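Notes on washing up by hand, for a kitchen with no dishwasher or one that has quit. Most of this applies to any sink. Where it depends on your water or your counter, it says so.

## Before the water goes in

Scrape everything. A rubber spatula does a better job than a fork and doesn't scratch. Coffee grounds, rice and eggshell go in the bin or the compost, not down the drain. Rice is the worst of the three, as it swells in the trap.

Wipe greasy pans with a piece of newspaper or a used napkin. If there is more than a spoonful of fat, pour it into a can and let it set. Keep the can in the freezer door and throw it out when full.

Soak only what needs it. Oatmeal, egg, cheese and dough should soak in cold water. Hot water cooks egg and dough onto the dish and makes the job longer. Burnt sugar is the opposite and wants very hot water. Leave it 20 minutes and most of it will lift off on its own.

Do not soak:

- wooden spoons and cutting boards
- knives with wood handles
- cast iron
- anything with a glued base or a metal trim

## The order

1. Glasses
2. Flatware
3. Plates and bowls
4. Serving dishes
5. Pots and pans
6. Roasting pans and anything black

The order is old and still right. If the water turns gray before you reach the pots, change it. Topping it up with more soap doesn't help. Two short sinks of water use less than one long one with the tap running.

Knives never go into the suds with everything else. Lay them beside the sink, wash them one at a time with the edge facing away from you, dry them and put them away before going on.

## How much soap

Less than you think. A teaspoon in a full sink is enough for a family dinner. Add it after the sink is half full if you don't want a hill of foam. Foam isn't what does the cleaning, and it has to be rinsed off afterward.

With hard water you will need a little more soap and it will still foam poorly. Damián Mansilla, who sent in several of the tips on this page, lives out at Lowther where the water is very hard. He keeps a spray bottle of one part white vinegar to 4 parts water at the sink and gives his glasses a squirt before the final rinse. It takes off the haze. Don't use it on aluminum or on marble counters, and never put vinegar and bleach in the same bottle or the same sink.

## Rinsing

Soap left on a dish dries to a film, and the film holds dust. Rinse under a thin stream of hot water, inside first and then outside. Hot water leaves the dish warm and a warm dish dries faster.

If you are saving water, fill a dishpan and dip. Change it when it feels slippery.

Mugs need a second look at the place where the handle joins. Lids with a rubber ring need the ring taken out. Do that once a week at least, and let the ring dry apart from the lid.

## Racking

A good rack does most of the drying for you if it isn't overfilled. Leave an empty slot between plates when you can. Two plates leaning together hold a line of water between them until the next day.

Large plates go at one end and small ones at the other. Deep bowls take up more room than one slot gives them. Tilt them so the water can run off and leave the slot in front open. A ring on the bottom of a bowl catches a little water when the bowl is dried upside down, so wipe it before you stack.
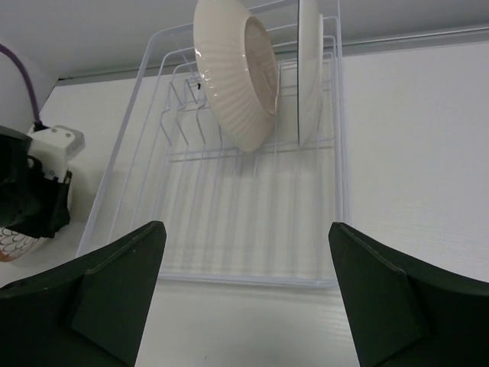
*White dishes upright in the divider slots, with the flat part of the rack left clear.*

Use the flat part of a rack for things that won't stand, such as a colander, a lid or a measuring jug turned over. Glasses can go there too, but set them down on the wires gently and don't let the rims touch one another.

Flatware dries best handles down, except for knives, which you have already put away. Mix the spoons and forks. Spoons that nest together stay wet.

Put heavy pots on a folded towel beside the rack. The weight of one Dutch oven is enough to bend the wires in a cheap rack, and once bent they never hold a plate straight again.

## Looking after the rack

Coated wire lasts for years if the coating stays whole. It goes first at the feet and at the ends of the wires. When you see an orange spot, dry the rack completely, rub the spot with fine sandpaper and dab on appliance enamel. Two thin coats, one day between them. Keep the enamel to the feet and outside rails, where no food surface will touch it. If the rust is up in the dividers, buy another rack. Rust marks on china come off with a paste of baking soda, but you will be doing it every week.

For the pink or black slime that collects where wires cross:

- Carry the rack to the bathtub or outdoors.
- Spray it all over with warm water and dish soap.
- Scrub the crossings with an old toothbrush, working from below.
- Rinse, then stand it on end to dry.

Once a month is enough in most houses. In a damp kitchen do it every two weeks.

White scale on the wires is lime. Lay a rag soaked in vinegar over it for half an hour and it will wipe off. Rinse well afterward, as vinegar left sitting will work its way under any chip in the coating.

If your rack has a tray, empty it every night. Standing water in the tray is where most rack smells come from. If it has no tray, put a towel under it and change the towel daily. A laminate counter will swell at the seam if water sits on it, and the swelling doesn't go down.

## Sloping the tray

A tray that won't drain needs only a small lift at the back. Glue two felt pads or slices of wine cork under the far edge. Mirsad Georgiou uses 3 pennies in a stack under each back corner, held with a dot of silicone, and says they have been there since he moved in. Check that the front lip hangs over the sink before you glue anything.

## Towels

Keep two kinds and don't mix them up. Flat cotton or linen is for dishes and glasses. Terry is for hands and spills. Terry leaves lint on glass.

Wash dish towels hot and leave out the fabric softener. Softener coats the fibers and the towel pushes water around. A new towel often won't absorb anything until it has been through the wash three times. Half a cup of washing soda in the first wash speeds this up.

Hang a damp towel spread out on a bar. Bunched on a hook it will smell by evening.

If you own 8 dish towels you can use a clean one every day and still have one spare on wash day.

## Sponges, brushes and cloths

A brush stays cleaner than a sponge because it dries between uses. Hang it bristles down. Replace it when the bristles splay.

If you prefer a sponge, squeeze it out hard and stand it on its edge. When it smells, throw it away. Boiling will get you a few more days out of it, no more. Cut one corner off any sponge that has been moved on to floors or the bathroom, so it doesn't find its way back to the sink.

Steel wool is for bare steel and ovenproof glass you don't care about. It scratches nonstick, enamel and plastic. For those, use baking soda on a damp cloth and take your time.

## Stubborn things

**Tea stains in mugs.** A teaspoon of baking soda, enough water to make a paste, rub with a finger.

**Gray marks on white plates.** These are metal left behind by knives and forks, and they sit on top of the glaze. A mild powder cleanser takes them off. Rub lightly.

**Scorched pan.** Cover the bottom with water, add two spoonfuls of baking soda and simmer 10 minutes. Let it cool and push at it with a wooden spoon. Repeat if needed. Don't do this with aluminum, which it will darken.

**Tomato stain in plastic.** Wipe with cooking oil first, then wash with soap. A day on a sunny windowsill takes out most of what's left.

**Narrow bottles.** A spoonful of dry rice, warm water and a drop of soap. Cover the top and shake. Strain the rice out over the bin.

**Two glasses stuck together.** Cold water in the inside one, warm water around the outside one. Wait a minute, then twist — don't pull.

## Last thing at night

Put away what is dry, even if it is only half the rack. Wipe the taps and the edge of the sink. Run hot water down the drain for the count of 30, wring out the cloth and hang it over the faucet.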